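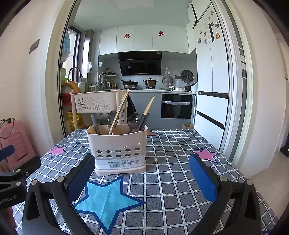
Unit 6 - Handheld gripper kits for demonstration recording

These notes cover the Ivura handheld kit, sold by Flekside, as the case product for this unit. Read them before the Wednesday lab. The comparison with the Kanitau kit is in Unit 7 and is not repeated.

6.1 What is on offer

The kit is a two-finger gripper operated by hand, with a camera on the tool and a recorder worn at the belt. No arm is included. An operator carries out a household task with the tool, and the recording is later used to train a policy for an arm carrying the same fingers.

Figures used in this unit:
Tool mass with camera: 1622 g
Maximum finger opening: 148 mm
Rated cycles per pad set: 1000
List price, basic kit: 2550 dollars

The price does not include the tracking software, which Flekside licenses by the seat. Spare pads are sold in pairs.

6.2 Fingers and pads

The fingers are rigid. All compliance at the contact comes from foam pads on the inner faces. Foam spreads the load on thin objects such as chopsticks or a spoon handle, and it tolerates a few degrees of angular error in the approach. It also hides the true contact point, so width readings taken under load run low. Correct for this in Exercise 2.

Blue pads stand out well against black fingers and white tableware. A simple color threshold is often enough to find them, but check it against any blue print on the table covering before relying on it.

6.3 Choosing a task

A cutlery holder is a good first test object. The utensils stand upright, lean at different angles and overlap when seen from the tool. Clear plastic spoons are the hard case: their edges are faint, and depth estimates tend to land on whatever is behind them. Wooden chopsticks are easier to see but roll between the pads if gripped off center.

A light holder will also shift or tip when a utensil is dragged against its rim. Pull along the axis of the utensil. Do not weight the holder down - the policy has to meet the same object the operator did.

6.4 Setting

The Wongsuwan protocol asks for lived-in rooms with their normal contents left in place. Patterned tablecloths are allowed. They give the tracker plenty of features at close range, though a regular check can produce false matches between neighboring squares. Inspect the trajectory for jumps of one whole square.

Windows in the background cause exposure changes when the tool turns toward them. Lock exposure at the table before the first take.

6.5 Assessment of the kit

Strong points: short setup, pads that can be changed without tools, consistent finger geometry between units.

Weak points: wrist fatigue in long sessions, no force sensing, and a license that must be renewed before old recordings can be exported again. The last point should be raised in any purchase review.

Exercises

1. Estimate the cost per recorded cycle for one pad set, first with the kit price included and then without it. State your assumed pad price.
2. Derive a width correction for a pad with linear stiffness k.
3. Write a one-page grasp plan for taking one chopstick from a pair. Include the release.

Hand in 1 and 2 on paper. Exercise 3 is brought to the lab.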